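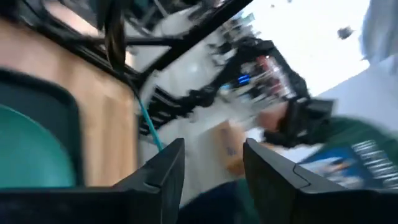

From: Majdi Awwad
To: workroom list
Subject: Re: Chairs and cables in the back workroom

Jad Smadi wrote:

> Hi all,
>
> I measured the back workroom again last night and I think we can get
> two more people in if we change the chairs. The ones with padded seats
> are comfortable but they take up a lot of floor, and people leave them
> pushed out from the tables. Zirnis has a stacking stool for 40 dollars
> each. I would get 4 to start and move the same number of chairs up to
> the Nseir room.
>
> Second thing is the cables. I would like everything that hangs down
> over the tables tied up before August. I caught my sleeve on one again.
> Can we agree on one way of doing it and stick to it?
>
> Jad

Jad, thanks for measuring. Answers in the same order.

Chairs. I would rather keep the padded ones at any table where people sit for more than an hour. I used the Zirnis stools at the Animen office for most of a winter and my back was sore by lunch. They are fine for ten minutes of soldering and bad for an afternoon. If you want to buy them, buy two, put them at the standing bench, and see if anyone picks them when there is a choice.

The floor space is a fair point. The seats are wide, and the rim sticks out past the cushion, so they never go all the way under the low table. They do go under the taller one. If we swap those two tables, the chairs can be pushed in and we get back 23 inches of walkway on the door side. I checked this with a tape measure and one chair. It costs nothing and takes two people half an hour.

Please don't move any chairs up to Nseir yet. Dima has that room booked through the end of the month and it is already full of boxes.

If anyone is cleaning the cushions, use the upholstery spray on the second shelf and a white cloth. The blue shop towels leave color on the fabric. Let them dry overnight before you put them back.

Cables. Yes, agreed. This is what I would do:

Power goes along the top bar of the frame and comes down at a corner leg only. No drops in the middle.

Data cables go on the other side of the frame from power. Use the hook and loop straps for these. Zip ties are fine for power runs that never move, but trim them flush, the cut ends scratch.

Anything that has to reach the middle of a table gets enough slack to reach and no more. If you have a long cable, coil the extra up on the frame and strap it there, not on the tabletop.

Label both ends. Masking tape falls off after a few weeks, so use the label maker. The tape cartridges are in the drawer with the calipers.

Unplug before you reroute. I know this is obvious, but last time two of us were pulling on the same cord from opposite ends.

We have one roll of strap left, so I would need to order more. The last order with bins and labels came to 1,141 and that was for the whole building, so this room by itself should be a small part of that. I will send the amount before I place it.

Sleeves. The easy fix is to roll them up. I do it at the bench anyway. Also take off anything loose at the wrist if you are reaching in under the bars.

One thing you didn't mention. The light wood surfaces are getting marked up along the edges. I can sand and oil them, but I need them clear for a full day and a night, and right now there is always something parked on them. If we are going to swap the tables, that would be the time to do it. Empty them, move them, sand, oil, leave them alone until the next morning.

So from me: yes to swapping the tables, yes to the cable rules, two stools and not four, nothing goes upstairs until Dima is done. Can people reply on the list if they have a problem with any of that? I am free after 3 most afternoons and need one other person for the lifting.

Majdi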